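Second Life for the Office Desktop

Most companies replace desktop computers on a schedule. The machines leave the building in working order, and what happens to them next depends on a contract few people in the company have read. In Medorley, a large share of them go to a refurbisher called Timmermans, which takes in office towers from insurers, schools and local government and sells them again with a one-year warranty.

The business depends on grading. A tower that arrives in November from an insurance office may be identical on paper to one from a school, with the same processor, the same memory and the same year of manufacture. The two will rarely sell for the same price. Dust load, fan wear, capacitor condition and the state of the storage drive all move a machine up or down the scale, and the scale decides whether it is sold whole, stripped for parts or sent to the shredder.

Timmermans uses four grades. Grade A machines need cleaning, a wipe of the drive and a fresh operating system. Grade B machines need one replaced part. Grade C machines are worth more in pieces than together. Grade D is scrap. Maarten Van Acker, who runs the intake floor, puts the limit for labor on a Grade A machine at 30 minutes. Past that, the margin on a basic office tower is gone.

"The parts are cheap," Van Acker says. "The time is what you pay for. If somebody spends an hour finding a bad memory module, we lost money on that computer, even if it sells the next day."
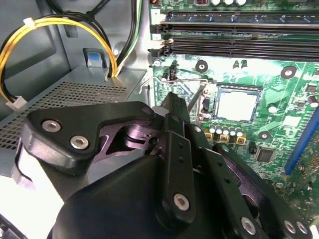
Inside an open desktop case, with the motherboard in view.

The first step is a power-on test. Each machine is connected to a monitor and a network cable and made to boot from a test server. The server reads the serial number, the memory size and the hours recorded by the drive, then runs a memory test and a short processor load. Machines that fail to boot are set aside for a second test with a known good power supply. That one swap recovers more towers than any other repair on the floor, and it takes less than five minutes on a case with a standard supply. Several large manufacturers use their own connectors, and those take longer.

Drives are handled apart from the rest. Customers who send machines to Timmermans receive a certificate for each drive, listing its serial number and the method used to erase it. Magnetic drives are overwritten and then read back. Solid-state drives are erased with the command built into the drive's own firmware, as overwriting does not reach the spare blocks the controller keeps in reserve. Any drive that does not complete the process is destroyed.

The erased drives are then graded as well. A magnetic drive with any reallocated sectors is not resold. For solid-state drives the company looks at the wear figure the drive reports about itself, and sells nothing with less than 82 percent of its rated life remaining. Van Acker calls the number conservative. The previous threshold was lower, and the warranty returns in the first year under that policy were high enough to change it.
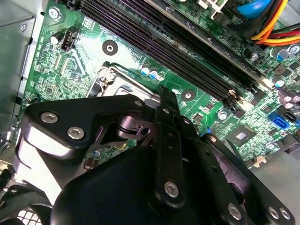 Does a used processor wear out in the same way as a drive?
A processor has no wear figure and seldom fails from age at normal office loads. Fans, power supplies and drives fail first, and a processor that passes a full load test can be expected to outlast the board it sits on.

Cooling gets more attention than buyers expect. Thermal paste dries out over the years, and a dried layer conducts heat poorly. The processor then runs hot, the fan runs fast, and the customer complains about noise. Timmermans replaces the paste on every machine more than four years old. The old layer is removed with isopropyl alcohol and a lint-free cloth, and a small amount of new paste is placed in the middle of the heat spreader.

The same visit to the inside of the case is used to replace the coin cell that keeps the clock running. A flat cell causes date errors, and date errors cause failed logins and certificate warnings that look like network faults. A new cell costs very little, and the company stopped testing the old ones some time ago.

Parts from Grade C machines go into a stock system called Pamamska, written in-house and named after a street where the company had its first workshop. It holds memory, processors, supplies and brackets, each tied to the models it fits. Tiruwork Negussie, who maintains it, spends much of her week on the last category.
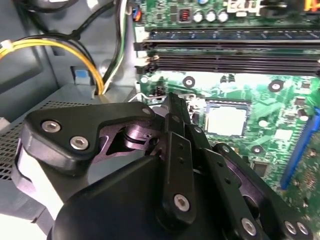
Brackets, drive caddies, front bezels and case screws have almost no resale value on their own, but a tower that lacks one can drop a full grade. Manufacturers change these parts between model years without changing the name of the model, and the official parts lists are often incomplete. Negussie measures them and enters the hole spacing by hand. The system now has 232 types of drive caddy on record, and 14 of those fit machines that share a single model name.

"People think the hard part is the electronics," Negussie says. "Memory is standardized. Plastic is not."

Buyers fall into two groups. Small firms and clinics buy Grade A machines in sets and want them to be the same, down to the keyboard. Resellers buy mixed pallets of Grade B and sort out the differences themselves. A third channel, an online shop under the name Imska, sells single machines and loose parts to home users. It accounts for the smallest share of revenue and the largest share of support calls.

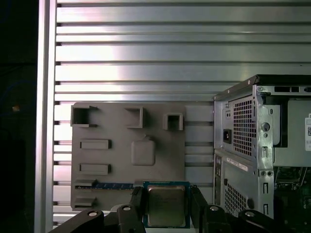
A desktop CPU, with a partially disassembled computer tower at right.

The main risk to the trade is software support. A machine can be in perfect physical condition and still lose most of its value when an operating system drops its processor generation from the supported list. Timmermans tracks those dates closely and lowers its purchase offers well before they arrive. Some of the affected stock is sold with Linux installed – schools have been the steadiest customers for it – and the rest goes straight to parts.

Soldered components are the other concern. Compact desktops increasingly use memory fixed to the board, so that one failed chip turns a Grade B repair into Grade C. Full-size towers are still built with sockets and slots throughout. Van Acker pays more for them at intake, and his offers for compact models have dropped in each of the last three price lists.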